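Community Help > Clubs and Days Out > Demonstrations and Open Days

Taking a group to the robot picking open day at Drondbridge, what should we expect?

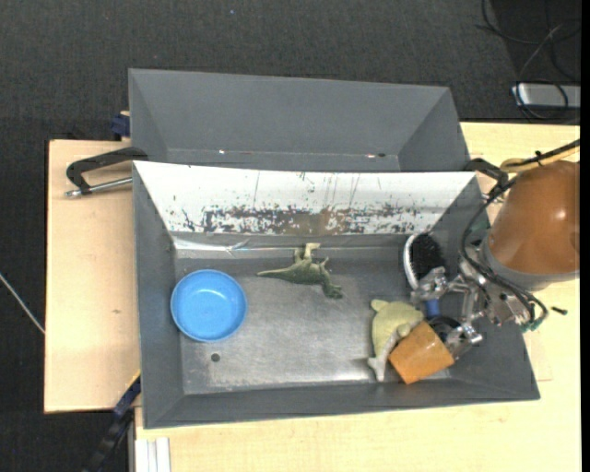
Question

Posted by Tumelo Potgieter, Sunday, January 8, 2023

I run a model engineering club and we have been offered places at the next open day at the Flasow workshop in Drondbridge. The invitation says there will be a "bin picking demonstration" and not much else. It gives a start time and asks for a list of names.

I have 20 people interested. Most are retired and two of them can't stand for long. One member is bringing a grandson who is nine. I would like to know:

How long does the demonstration last, and can you get close enough to see the gripper working?

Is it a talk with slides or do you see the arm pick things up?

Is it worth the trip for people who know lathes and steam but nothing about robots? The coach is 67 pounds each way so I don't want to get it wrong.

I did ring the number on the invitation and got a recorded message.

Answer 1

Posted by Rigoberto Sánchez

Went in August. Good day. Parking is poor, use the one behind the Skodamer building. Tea was free but no food.

Answer 2

Posted by Wilson Ccori

I have been twice, once with a college group and once on my own, so I can answer most of this.

You see the arm working. There is a short introduction first, standing up, and then you move to the table. The set-up is two grey bins next to each other on a wooden top with the arm coming in from one side. The job is to pick things out of one bin and put them in the other. They use odd things on purpose: a blue bowl, a toy dinosaur, a brush, a block and so on. Each shape needs a different approach from the gripper. A block has flat sides to close on. A shallow bowl has to be taken by the rim, and a toy with legs and a tail can be lying any way up.

Objects that end up crowded against a wall are the hard ones. The fingers need space on both sides of whatever they are gripping, and in a corner there isn't any. On my second visit it tried for the block 5 times before it lifted it. The person running it let it carry on, and I thought that was the most useful part of the visit, as you could see it change its angle between tries. If your members are expecting the speed of a factory line they should be told beforehand that it is slow.

On getting close: they split us into small groups and you stand behind a line on the floor. The bins are low, so anyone at the back sees the arm but not what is in the bin. Put the nine-year-old at the front. With 20 people you will be split up, and the others wait in the next room where there are some older machines to look at. Ask for chairs when you send the list of names. They had a few when I went but not enough for everybody.

My group was in front of the arm for a bit less than half an hour. The whole visit including the introduction and questions was under two hours.

As for people who know lathes, I think they will get on fine. The gripper is all links, brackets and fasteners, and you can follow how the fingers open and close by looking at it. The software side was explained by a man called Anselmo Huanca and I followed perhaps half. He was happy to go back over things when asked.

Don't ring, send an email. The phone isn't staffed except on open days.

Answer 3

Posted by Eusebio Ospina

I agree with most of the above but my group only got one bin's worth. They stopped when it was emptied and did not fill it again, so the second half of our party saw less than the first. I would ask in advance if each group gets a full run.

Also, no bags in the room with the arm. There are hooks in the corridor.

If they ask whether you want the Flores talk as well, that is a separate thing about fruit packing and it adds an hour. Ours were tired by then and I would leave it out with older members.

Comment on Answer 3, by Tumelo Potgieter

Thank you all. I have emailed about chairs and about the full run for each group. We will skip the fruit packing. Does anyone know if the coach can turn round behind Skodamer or does it have to reverse out?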